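Dragica Vukadinović
April 26, 2024

1/ Spent the whole day teaching a robot arm to put folded dish towels in a drawer and my shoulders are toast. Thread, for whoever asked what I do at Witen now!

2/ Short version: I hold a pair of handles, the arm across the room copies my hands, and every run gets saved. Later the training folks feed it all to the model and we see what it picked up from me. Good habits AND bad ones, sadly.

3/ Today's count was 129 runs. 31 of those got tossed. Most of the tossed ones were mine from before lunch, when I kept closing the fingers too early and pinching air (the towels are thin and very smug about it).

4/ There are two ways we do this. One is the handles. The other is you grab the arm itself and walk it through the move with its motors gone soft, like teaching a kid to swing a bat. I love that one. You can feel the weight of the thing – it's like dancing with a very polite coat rack.

5/ Problem with hand-guiding is that your own arms end up in the room camera's view, and then the model gets to see a person who won't be there when it has to work alone. So for towels we do handles.

6/ When I'm on the handles I mostly drive off the wrist camera feed. Took me a good week to get used to it. You lose all sense of how big anything is and you have to trust your fingers a lot more than your eyes.
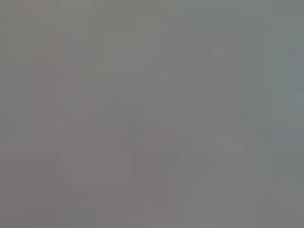 7/ My trick, for what it's worth: stop, let go of the squeeze, back up a tiny bit, look again. I used to plow ahead and hope. The model learned to plow ahead and hope. Iglesias (our test drawer, named after the singer, don't ask me, it was named before I got there) has the dents to prove it.

8/ The other thing I had to unlearn is being fast. I'm a quick folder at home! But if I rush, I do these little corrections without noticing, and then there are 9 different ways of grabbing a corner in the data and the robot picks some mushy average of all of them. Slow and boring is what you want. Same grab, same lift, same drop.

9/ Not TOO same though. After every run I move the towel somewhere new, turn it a bit, swap the color. If it always starts in one spot the arm just memorizes the spot. We found that out with the sponge task back in June and I'm still a little bitter.

10/ Somebody asked if it's boring. Sometimes, yeah! Run 29 feels like run 28. But then you let the policy go by itself and it does that small wiggle you do before you let go of the cloth, and you didn't even know you did it, and you yell loud enough that people come over from the next room.

11/ Gear question from the replies: the handles are Ninura, the older pair. The left one drifts, so I zero it every time I sit down. The software is Natilel and I have opinions about where they put the discard button (right next to save, who does that).

12/ Tomorrow is bath towels. Bigger, heavier, two arms. Send snacks and a heating pad.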